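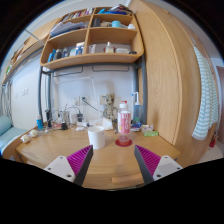

Krapp, dritter Anlauf, und endlich ein Rot, für das ich mich nicht entschuldigen muss! Die Stränge hingen heute früh noch tropfend über der Wanne, und schon da war zu sehen, dass es diesmal kein Ziegelorange wird. Als Zielton hatten wir uns beim letzten Treffen auf etwas geeinigt, das in Richtung des runden roten Untersetzers auf dem Schreibtisch geht, dem unter der Flasche, also klar rot, ohne Gelbstich. Ganz da sind wir nicht. Strang C kommt aber nah heran, näher als alles, was ich bisher aus dieser Wurzel geholt habe.

Ansatz

Garn: Albers, ungefärbt, zweifädig, 324 m Lauflänge auf 100 g. Gewaschen mit ganz wenig Wollwaschmittel, dann über Nacht in klarem Wasser liegen lassen.
Beize: Alaun mit etwas Weinstein, wie im Rezept von Carola Teuber. Langsam erwärmt, im Topf abkühlen lassen, nicht ausgespült, nur leicht ausgedrückt.
Krapp: die Wurzelstücke aus Munutby, getrocknet, mit der alten Kaffeemühle gemahlen (die Mühle bitte nie wieder für Kaffee benutzen, es steht jetzt auch dick auf dem Deckel). Gewichtsverhältnis zum Garn eins zu eins.
Wasser: Leitung. Dazu unten mehr, das ist nämlich der spannende Teil.

Das Pulver habe ich am Abend vorher eingeweicht und das erste Einweichwasser weggegossen. Es war trüb und gelbbraun, und genau dieser Gelbanteil hat uns beim zweiten Anlauf wohl das Rot verdorben. Jana Eichhorn hatte darauf schon im Frühjahr hingewiesen, ich hatte es nur nicht ausprobiert. Jana, du hattest recht, ich schreibe es hier in Tinte.

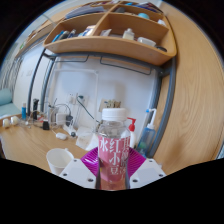 Temperatur

Große Freude und größter Ärger in einem. Strang A habe ich bis auf fast 80 Grad laufen lassen, weil das Telefon klingelte, und er ist prompt ins Bräunliche gekippt. Ein schönes warmes Braun, ich stricke mir Socken daraus, aber für die Reihe ist er verloren. B und C blieben deutlich darunter, gerade so, dass man den Finger nicht mehr hineinhalten mag. D und E habe ich kalt angesetzt und stehen lassen. D ist lachsfarben und fleckig, E gleichmäßiger, aber matt.

Die Aufheizzeit scheint wichtiger zu sein als die Haltezeit. Bei C habe ich mir für den Weg bis zur Endtemperatur den ganzen Vormittag genommen, und der Farbstoff ist richtig in die Faser hineingewandert. Aufgeschnittene Fadenenden: bei C durchgefärbt bis in die Mitte, bei B ein heller Kern. Unter der Lupe sieht man das wunderbar, ich konnte gar nicht aufhören zu schauen.

Kreide

Zu C kam ein gestrichener Teelöffel Schlämmkreide ins Bad, zu den anderen nichts. Ich hatte mit einem kleinen Unterschied gerechnet. Er ist riesig! Unser Leitungswasser ist weich, und die Wurzel will offenbar Kalk. Im Bad selbst war davon wenig zu merken, die Brühe sah aus wie vorher, erst beim Herausheben leuchtete der Strang.

Offen ist noch, ob zu viel Kreide das Garn stumpf macht. Der Griff von C ist eine Spur rauer als der von B. Könnte auch am Ausspülen liegen, ich war ungeduldig.
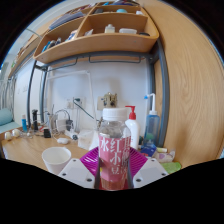
Waltraud Sperling hält die Kreide nur für die halbe Erklärung und würde zuerst das Garn verdächtigen: C stamme aus einem anderen Beizgang als A und B, und wenn der Alaun dort länger habe ziehen können, sei das Rot auch ohne Kalk kräftiger. Man müsse denselben Strang teilen, gemeinsam beizen und erst dann trennen.

Stimmt leider. Ich habe im Beizbuch nachgesehen, C lag eine ganze Nacht länger im Topf. Also noch einmal, mit geteiltem Strang, und diesmal schreibe ich die Uhrzeiten gleich auf die Anhänger. Emrys Penry fragt außerdem, ob wir das Restbad von C noch einmal benutzen dürfen. Ja, unbedingt, der Eimer mit dem blauen Band ist dafür reserviert. Ich tippe auf ein Rosa wie verblasste Dachziegel.

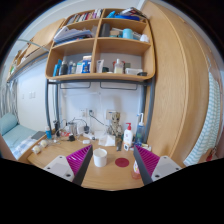 Clarnberg, im Juni

Nachtrag zum Lichttest. Die Kärtchen mit den Garnwickeln aller 5 Stränge kleben jetzt am Südfenster der Färbeküche, jeweils zur Hälfte mit schwarzem Karton abgedeckt. Benedikt Voß hat für die Reihe einen eigenen Ordner angelegt, er heißt Driresance, wie das ganze Vorhaben, also bitte nichts mehr unter »Krapp diverses« abheften.

Nach den ersten sonnigen Tagen zeigt D schon einen sichtbaren Rand, E einen schwachen. Bei B und C erkenne ich nichts, auch nicht draußen auf der Treppe. A ist unverändert braun und freut sich seines Lebens.

Noch zu besorgen: Schlämmkreide, Weinstein, neue Anhänger aus dem festen Papier (die dünnen lösen sich im Bad auf). Nächster Ansatz, sobald die Beize durch ist. Wer morgens zuerst da ist, rührt bitte einmal um und macht den Deckel wieder zu.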